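# Mirosgate Stone-Look Table Cleaner, Concentrate

Price and stock are shown at checkout. We send to all provinces and territories, but please read the delivery note at the bottom if you live far north.

The Mirosgate concentrate is a mild liquid for glossy tabletops, counters and window sills with a marble-like finish. It was made first for cafés and staff kitchens, where a table is wiped many times in a day and the shine slowly goes grey. After many requests we now sell it also in a home size.

It has no bleach, no vinegar and no lemon acid inside. This matters for real marble, which is marked by acid very easily. For the printed or coated kinds acid is less of a danger, but many people do not know which kind they own, so we prefer one product that is gentle to both.

## Sizes

- Home bottle, 400 mL, with measuring cap
- Café bottle, 2 L, no cap measure, fits the Bostska wall pump
- Empty spray bottle, sold separately, colour grey or white

The home bottle makes 34 spray bottles when it is mixed as written on the label. We had a customer who made only half as many, and it came out that she filled the cap to the upper line. The upper line is for floors. Please use the lower line for tables.

## How to use

1. Take away crumbs with a dry cloth first. Grit under a wet cloth is what makes the fine scratches.
2. Fill the spray bottle with cool tap water, then add one cap to the lower line. If you add the liquid first you will get a lot of foam.
3. Spray on the cloth for small tables, or directly on the top for bigger ones.
4. Wipe in long straight strokes and turn the cloth when it feels heavy.
5. Dry with a second cloth. Without this step the top will be clean, but dull at the edges.

Sticky rings from juice or syrup need a little patience. Lay the damp cloth over the ring, wait two minutes, then wipe. Do not use the green side of a kitchen sponge, even lightly.

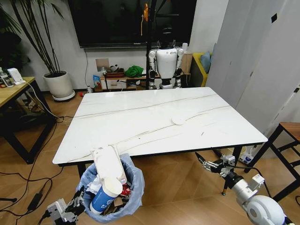 For lunch rooms we advise to wipe once in the morning and once after the last meal, and only with water between. More product does not give more shine — it leaves a film, and the film holds fingerprints. If you already have a film from another cleaner, two or three washes with warm water and a soft cloth will normally remove it, and after that you can begin with ours.

## What it is good for

Polished marble, sealed granite, quartz, laminate, glass, glazed tile and lacquered metal legs. It has a very light smell of cucumber which is gone when the surface is dry.

## What it is not good for

Please do not use it on oiled or waxed wood, on unsealed limestone, or on leather. It will not repair a mark which acid has already made in real marble. For that you need a polishing powder, and for a deep mark a stone worker.

## Cloths that go well with it

We sell the Tillemska flat-weave cloth in packs of six. It is thinner than the usual microfibre and leaves less lint on a glossy surface. Wash at low heat and without softener. The Đỗ cotton towel is our choice for drying. It is 54 cm wide, with a hanging loop on one corner, and it becomes much better after the third wash.

## Questions we get often

**Can it stay in the spray bottle?** Yes, for one month. After this please pour it out and mix new.

**Is it safe where people eat?** Wipe the top with plain water afterwards if food will touch the surface directly. For plates and cups, drying well is enough.

**May I mix it with a disinfectant?** No. Clean first, dry, and then use the disinfectant as its own label says.

**My bottle arrived cloudy.** It was cold on the way. Leave it in a warm room overnight and turn it over a few times — it will be clear again.

## Delivery and returns

Orders placed before noon leave the same day. From November until March we do not ship the café bottle to the territories, as the cap can crack from frost. Unopened bottles can be returned within one month, and you pay the return postage. Item number for the home bottle is 222, please write it on the parcel.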